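Introduction to Choral Practice
Handout 2: Breath and Phrase
Issued 31 Jan 2022

This handout supports the second unit of the course and should be read before the practical class. Students are expected to bring a pencil and the Istitz collection of vocal studies.

1. Breath before tone

A sung phrase begins with the intake of air. The ribs widen, the lower abdomen releases, and the shoulders stay level. Students who lift the chest on each breath will usually run short before the end of a long line. The intake should be silent and should take the same tempo as the phrase that follows.

2. Marking the score

Breaths are to be marked in pencil above the staff. A comma shows a full breath; a comma in parentheses shows a quick one. Do not breathe between an adjective and its noun, or within a word, unless the conductor has agreed to it.

3. Staggered breathing

In the Curatport edition, the long pedal notes in the bass are to be held without a break. Neighboring singers must therefore breathe at different points. Leave the note softly, breathe, and return on the same vowel at a lower volume.
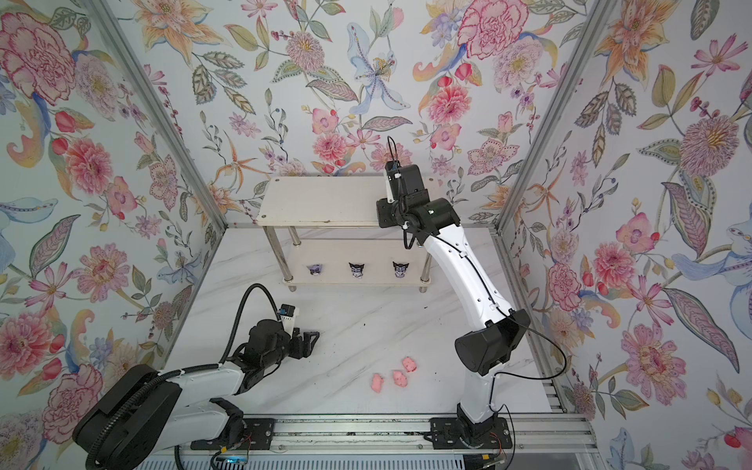

Snorradóttir objects that staggered breathing is taught too early, and that singers who have yet to manage a four-bar phrase alone will use it to hide poor habits. The course takes the point in part: each exercise is sung solo first.

4. Preparation for class

Istitz, studies 1 and 2, on an open vowel, then with text. Written work is due at the start of class.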